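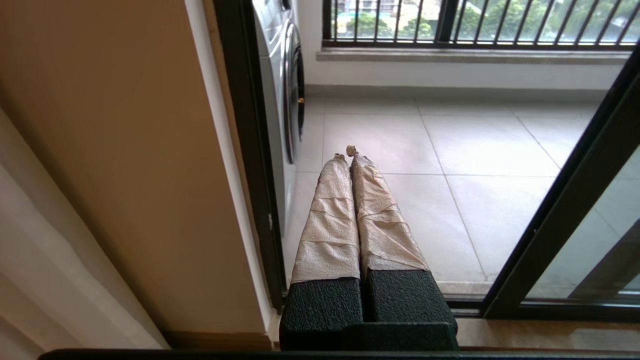 Stelska 6 is out, and I've been glued to it

The new version of Stelska landed this June, and I've had it running at home most evenings (my family has stopped asking when dinner is). If you haven't met it, Stelska is the free motion planning package that Beathag Chisholm and Ruairi Imrie look after, and plenty of us with arms at home or in small labs lean on it every day.

The big change is doorways! The old planner treated a sliding door as a flat hole in a wall, so it would happily plan a reach straight across the track and clip the sill. The new one keeps the sill, the track and both door frames as separate shapes, and you can give each one its own safety gap. It also lets you type in longer fingertips without redrawing the whole gripper, which made my week.

Glass is better too, though I wouldn't say solved. Depth readings that come back through a pane now get marked as doubtful, and the planner stays away from them until it has a second view. Ruairi told me that part took longer than everything else put together. "We kept getting balcony railings in the middle of the living room," he said.

The team ran 2,773 planned reaches through door openings before release, and 2,729 of them finished without a stop. Beathag wants to go through the rest one by one and post the logs.

Old config files still load, but you'll need to rename the gap setting by hand. The Jotier plug-in isn't ready yet, so hold off on updating if you depend on it. Ruairi is hoping for July.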